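4 Erprobung des Greifpakets Meneo

4.1 Gegenstand und Lieferumfang

Meneo wird von Nadstead als Nachrüstpaket für den Griff in die Kiste angeboten. Es richtet sich laut Begleitheft an Betriebe und Institute, die bereits einen Roboterarm besitzen und ihn sinnvoller beschäftigen möchten. Zum Paket gehören der Greifer samt Wechselfingern, eine Kamera mit Halterung, ein Rechner mit vorinstallierter Planungssoftware, ein Kabelsatz und das Begleitheft selbst, dessen Ton sich von Kapitel zu Kapitel steigert und im Abschnitt über die Kalibrierung ins Feierliche übergeht. Der Roboterarm ist nicht enthalten, ebenso wenig die Kiste. Für die Kiste empfiehlt der Hersteller ein Modell mit matten, gleichmäßigen Innenflächen. Wir haben eine genommen, die im Haus vorhanden war.

Die Planungssoftware trägt den Namen Ansari und ist nach Auskunft des Herstellers auch einzeln erhältlich. Sie nimmt ein Kamerabild entgegen, schlägt Griffpunkte vor, ordnet sie nach erwarteter Güte und übergibt den besten an die Steuerung. Auf welcher Grundlage die Güte berechnet wird, geht aus den Unterlagen nicht hervor. Auf Nachfrage erhielten wir ein Schaubild mit Pfeilen.

Unser Interesse an dem Paket war ein praktisches. Die Arbeitsgruppe in Wornbridge benötigte für die in Abschnitt 5 beschriebenen Sortierversuche ein System, das einfache Körper aus einer Kiste entnimmt und dabei möglichst wenig eigene Forschung verlangt. Ob Meneo diese Rolle ausfüllen kann, war vor dem Kauf nicht zu klären, denn die Vorführvideos des Herstellers zeigen ausschließlich gelungene Griffe, unterlegt mit Musik.

4.2 Inbetriebnahme

Der Hersteller veranschlagt für die Montage 30 Minuten. Laiba Zaidi, die den Aufbau durchgeführt hat, hält diese Angabe für zutreffend, sofern man darunter das Auspacken versteht. Die mechanische Verbindung von Greifer und Flansch gelang auf Anhieb. Die Kabelführung nahm den Rest des Vormittags in Anspruch. Das Begleitheft beschreibt sie in einem einzigen Satz, wonach die Leitungen »spannungsfrei entlang des Arms zu verlegen« seien, und überlässt alles Weitere dem Anwender.

Spannungsfrei bedeutet bei einem Handgelenk mit großem Drehbereich, dass Leitungslänge vorgehalten werden muss. Vorgehaltene Leitung wiederum hängt irgendwo, und zwar bevorzugt dort, wo der Greifer hinsoll. Wir haben das Bündel in einer Schleife um das Gelenk geführt und weiter oben zusammengebunden. In dieser Form erreichte der Arm alle für uns nötigen Stellungen. Die Software weiß von der Schleife allerdings nichts. Das mitgelieferte Kollisionsmodell kennt den Arm, den Greifer und die Wände der Kiste; Kabel kommen darin nicht vor, was man als optimistische Weltsicht bezeichnen kann. Wir haben ersatzweise einen zylindrischen Hüllkörper um das Handgelenk gelegt, der großzügig bemessen ist und Ansari einige Griffe verbietet, die vermutlich gut gegangen wären.

Auch die Kiste selbst verlangte Zuwendung. Das Kalibrierverfahren bestimmt ihre Lage einmalig und geht danach davon aus, dass sie dort bleibt. Eine Kiste, die von einem Roboterarm berührt wird, teilt diese Auffassung nur bedingt. Seit ihr Rand mit einer Schraubzwinge gehalten wird, haben wir keine Verschiebung mehr festgestellt. Die Zwinge gehört nicht zum Lieferumfang und ist nach unserer Einschätzung das Bauteil mit dem besten Verhältnis von Preis zu Wirkung im gesamten Aufbau. Sie musste nachträglich ebenfalls in das Kollisionsmodell eingetragen werden, ein Schritt, an den uns der Greifer erinnert hat.

4.3 Versuchsablauf

Als Greifgut dienten 6 längliche Quader in zwei Ausführungen, eine längere rote und eine kürzere dunkelgrüne, je zur Hälfte. Die Form wurde bewusst anspruchslos gewählt. Wenn ein Greifpaket an Quadern scheitert, lässt sich das Ergebnis ohne lange Diskussion deuten, und wenn es an ihnen nicht scheitert, ist immerhin eine untere Schranke gefunden. Die Quader wurden vor jedem Durchgang von Hand eingeschüttet. Eine bestimmte Anordnung wurde nicht hergestellt; verworfen haben wir lediglich Anfangslagen, bei denen ein Quader außerhalb der Kiste zu liegen kam.

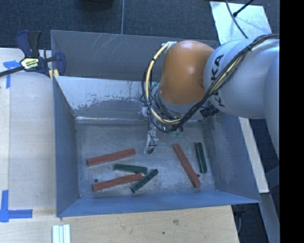
Abbildung 3: Versuchsaufbau mit Metallkiste und KUKA-Arm. Drei rote und drei grüne Quader liegen auf dem Kistenboden, einer der grünen neben der rechten Wand. Oben links die Zwinge am Kistenrand.

Ein Griffversuch beginnt mit der Bildaufnahme und endet, sobald der Greifer über der Ablageposition öffnet oder die Software den Vorgang abbricht. Als gelungen gilt ein Versuch, wenn dabei genau ein Quader die Kiste verlassen hat. Diese Festlegung mag pedantisch wirken. Die Software führt jedoch ein eigenes Protokoll, und dieses bewertet einen Griff bereits als erfolgreich, wenn sich die Finger nicht vollständig schließen lassen. Nach dieser Regel ist auch das beherzte Festhalten eines Kabels ein Erfolg. Wir haben deshalb alle Versuche zusätzlich von Hand mitgeschrieben und verwenden im Folgenden ausschließlich die eigene Zählung.

Insgesamt wurden 400 Griffversuche ausgewertet. War die Kiste leer, wurde neu eingeschüttet; nach einem Fehlgriff blieb die Lage der Quader unverändert, soweit der Greifer sie nicht selbst verändert hatte. Die Beleuchtung bestand aus der Deckenlampe des Labors. Die Jalousien blieben geschlossen, weil der Versuch im Februar stattfand und die tief stehende Sonne in den Vorversuchen auf dem Metall Reflexe erzeugte, die Ansari mit hoher Zuversicht zu greifen versuchte.

Die Parameter der Software wurden auf den Werkseinstellungen belassen. Eine Ausnahme bildet die Annäherungsgeschwindigkeit, deren Vorgabe im Begleitheft als »dynamisch« beschrieben ist. Haris Warraich hat sie nach dem ersten Durchlauf halbiert und gebeten, dies im Text zu erwähnen.

4.4 Ergebnisse

Von den 400 Versuchen misslangen 30. Für ein Nachrüstpaket mit Werkseinstellungen, das in einer Kiste arbeitet, von der das Begleitheft abrät, ist das ein ordentliches Ergebnis. Wir geben zu, dass wir mit einem schlechteren gerechnet und die Einleitung dieses Abschnitts entsprechend früh formuliert hatten.

Die Fehlgriffe verteilen sich ungleichmäßig. 15 von ihnen traten an Quadern auf, die dicht an einer Wand lagen. In dieser Lage steht für den Finger zwischen Quader und Wand wenig Platz zur Verfügung. Ansari reagiert darauf mit einer von zwei Strategien. Die erste besteht darin, den Quader an den Enden zu fassen, was bei den kürzeren grünen gelegentlich gelingt und bei den längeren roten an der Öffnungsweite scheitert. Die zweite besteht darin, den Griffpunkt abzulehnen, ein neues Bild aufzunehmen, denselben Griffpunkt zu finden und ihn erneut abzulehnen. Das Verfahren ist in sich schlüssig und kommt ohne Eingriff zu keinem Ende. Wir haben nach der dritten Wiederholung abgebrochen und den Versuch als misslungen gewertet.

Die übrigen Fehlgriffe betrafen überwiegend Quader, die nahe beieinander lagen. Hier wurden entweder zwei Körper zugleich erfasst, oder der absinkende Finger schob den Nachbarn beiseite und brachte sich damit um die eigene Planungsgrundlage. Bemerkenswert ist, dass die Software zwischen Annäherung und Schließen kein weiteres Bild auswertet. Sie greift also dorthin, wo der Quader war, und tut dies mit großer Genauigkeit.

Ein Zusammenhang mit der Farbe ließ sich nicht feststellen. Rote und grüne Quader unterscheiden sich in unserem Versuch allerdings zugleich in der Länge, sodass eine Trennung beider Einflüsse ohnehin nicht möglich wäre. Ein Gutachter der Vorfassung hat darauf hingewiesen; er hat recht.

Vereinzelt schlug Ansari Griffpunkte auf dem leeren Kistenboden vor. Der Boden ist zerkratzt und weist kleine dunkle Stellen auf, und auch die Schräge vor der Rückwand ist stellenweise abgenutzt. Der Verdacht, dass die Software solche Stellen für Kanten hält, liegt nahe, konnte aber mangels Einblick in die Bewertungsfunktion nicht geprüft werden. In den meisten Fällen rangierten diese Vorschläge hinter einem echten Quader und blieben folgenlos. Waren nur noch schwer erreichbare Quader übrig, rückten sie auf, und der Greifer schloss sich mit Sorgfalt um nichts. Im herstellereigenen Protokoll sind diese Vorgänge unter »Kiste geprüft« verbucht.

4.5 Einordnung

Für die Sortierversuche in Abschnitt 5 haben wir Meneo beibehalten. Drei Änderungen wurden dafür vorgenommen. Die Quader werden nach dem Einschütten von den Wänden abgerückt, die Griffplanung wird nach der zweiten Ablehnung mit leicht versetzter Kamera neu gestartet, und Vorschläge ohne messbare Höhe über dem Boden werden verworfen. Die letzte Änderung umfasst wenige Zeilen Programmtext, und es ist uns nicht gelungen, dem Kundendienst von Nadstead ihren Zweck zu vermitteln. Man sagte zu, den Vorschlag für eine spätere Fassung vorzumerken.

Offen bleibt, wie sich das Paket bei weniger gutmütigem Greifgut verhält. Quader haben ebene Flächen, ändern ihre Form nicht und rollen nicht davon. Das Begleitheft nennt als geeignete Güter ferner »Beutel, Flaschen und Ähnliches«, ohne das Ähnliche einzugrenzen. Versuche mit Beuteln haben wir begonnen und nach kurzer Zeit vertagt, bis der Hüllkörper um das Kabelbündel überarbeitet ist.

Die Fingerspitzen wurden nach Abschluss der Versuche ausgetauscht. Ein Ersatzsatz liegt dem Paket bei; der dafür benötigte Schlüssel ist gesondert zu bestellen.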